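## 3. How we ran the tanker sessions

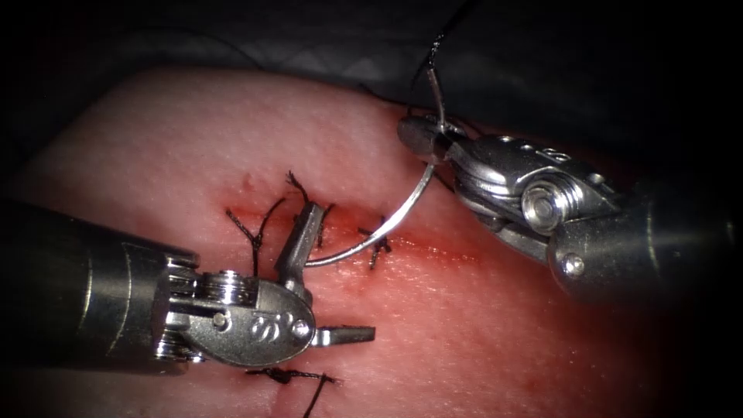 I should say up front that I came to aerial refueling from the maintenance side, so my first instinct was to look at hoses and valves. Carys Landeg, who flew the receiver profiles for this study, talked me out of that in one afternoon. Her point was that the hardware mostly behaves itself. What eats up fuel and patience is the last stretch of the approach, when the receiver pilot is sitting behind the drogue and waiting for it to settle down.

So that's what we timed. We used the Drilix simulator (the older cockpit, with the stiff throttle – everyone complained about it and everyone got used to it) and set up one tanker model and one receiver model, a small delta wing jet with a fixed probe on the right side of the nose. The hose and drogue motion came from the Kneževič model, which treats the hose as a chain of short rigid links. It's an old approach and it's a bit coarse near the basket, but it runs fast enough to keep up with a pilot, and I wasn't willing to give that up for prettier curves.

We logged 1,616 approaches. Each one started 70 meters behind the basket, with the receiver already lined up and matched for speed. An approach counted as a contact if the probe seated and stayed seated for 10 seconds. Anything else was a miss, even the ones where the pilot swore it was in. I went back and forth on that rule a lot! In the end I kept it strict, mostly so I wouldn't have to sit in judgment over every single log file.

### 3.1 Turbulence settings

There were 2 turbulence settings, which we called calm and rough. Calm is really quite calm, like an early morning over water. Rough was tuned by hand until Carys said it felt like a bad day that you'd still be expected to fly in. I know that's not a very scientific way to pick a setting, and a reviewer of our April draft told us so. We did check the gust levels against the Fatero wind tables afterward and they landed inside the normal range, so I've left them alone.

Figure 1 shows instruments at work over a narrow incision.

### 3.2 What the pilots saw

Pilots flew with the standard forward view and no extra cues in the first block. In the second block we added the Clutow display, a simple ring drawn on the head-up display where the drogue is expected to be a moment later. It doesn't steer anything. The pilot can ignore it completely, and one of ours did for most of a session before he noticed he'd started following it anyway.

I had wanted a third block with the ring drawn deliberately late, to see how much delay people would put up with. We ran out of simulator time. The logging code for it is finished, though, and the same profiles can be reused as they are.

One small thing for anyone repeating this: reset the trim between approaches. We didn't at first, and the early logs have a slow nose-up drift in them that I took for a pilot habit. Those runs were thrown out and flown again, and they aren't part of the total given above.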